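Workplace Organization for Small Benches
Futlow Technical Center, Course 509
Handout 4: Containers, Loose Items and Printed Work Surfaces
Revised 02/05/2021

4.1 Scope

Handout 3 dealt with shelving and wall storage. This handout covers the bench top itself: what is allowed to lie on it, what goes in a bin, and how the surface affects both. Terms are used as defined in the glossary issued in January. Read sections 4.2 through 4.5 before the practical in Room 72.

4.2 Loose items

A loose item is anything on the bench that has no container and no marked position. Loose items are sorted by how they behave when picked up.

Rigid items keep their shape and can be held at any point along the body. Hand tools belong to this class.

Flexible items change shape under light pressure. Fabric decorations, ribbon and thin film belong to this class. Artificial butterflies with fabric wings are the usual training item. Hold them by the body. Wings held at the edge fold over, and a folded wing catches on the rim of the bin. 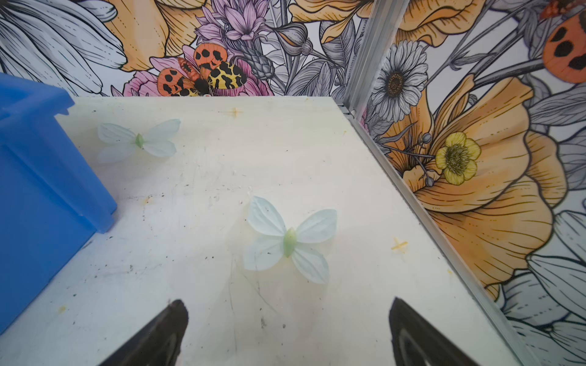
Low contrast between item and surface is a common source of missed items. Pale, translucent fabric on an off-white top is hard to pick out from one side of the bench. Check from two sides before recording the bench as clear. Stains and tape marks add to the difficulty and should be noted on the bench sheet so that the next group does not mistake them for small parts.

4.3 Bin types

Two types are used in this course.

Open-fronted parts bin. Sloped front, stackable, access from the front or the top. Suited to small parts that are taken out one at a time. Long tools can be stored in it only if the handle does not extend past the front lip.

Shallow tray or crate. Low sides, access from the top. Suited to mixed items and to items that must lie flat. Contents are visible at a glance, but the tray takes up more bench area for the same volume.

The Zurkstead supply list gives both types under group 200. Order by group and type, as the color varies with stock.
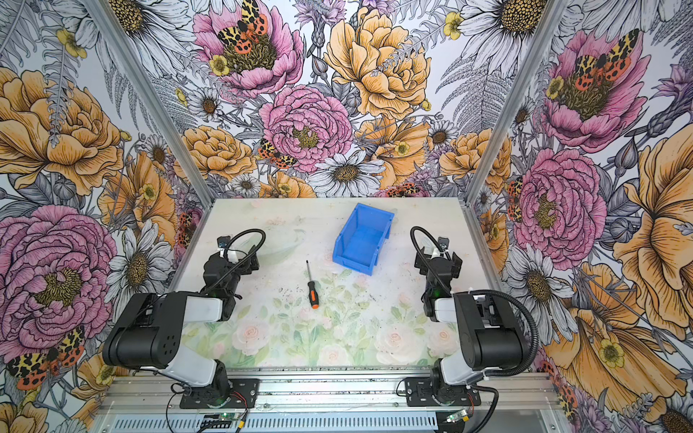 Orientation matters more than exact position. Turn the open front toward the side from which the items will arrive. With one tool and one bin on the bench, the tool should be moved by the shorter path and should not pass over the rim twice. Record the starting orientation of the bin before the first transfer. If the bin shifts during work, record the new orientation and continue; do not return it to the start.

4.4 Moving the container

A container may be moved to the items when the items are many or fragile. Empty and light containers slide when the rim is pressed from one side. Apply force near a corner to rotate the container, or at the middle of a side to shift it without rotation. 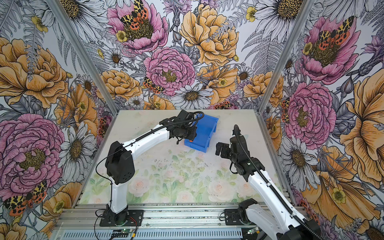 Fig. 4.3. Contact at the rim of a blue crate, near-left edge.

Sliding is acceptable on smooth mats. On worn mats, lift. Debris under the base scratches the print and raises one corner of the container, and the raised corner then gives a false reading on the level check (form 2305).

4.5 Printed surfaces

Printed mats and panels are common in shared workrooms. The Jostodholm and Paisan pattern sets both use faded, watercolor-style motifs. Such motifs may serve as position references if they are small and distinct. A heart or a star is a good reference. A large motif with soft edges is a poor one.

Before using a printed surface, sweep off specks, mark scratches on the bench sheet, and choose two reference motifs that will stay uncovered throughout the task.

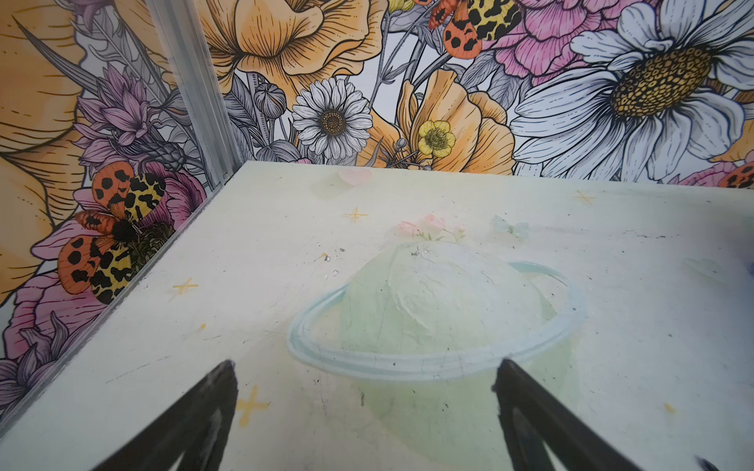
4.6 Preparation for the practical

Bring the bench sheet and a blank copy of form 2305. Sort the items at your bench into rigid and flexible, select a bin type for each class, and write one sentence supporting each selection. Sheets are collected at the end of the practical and returned with Handout 5.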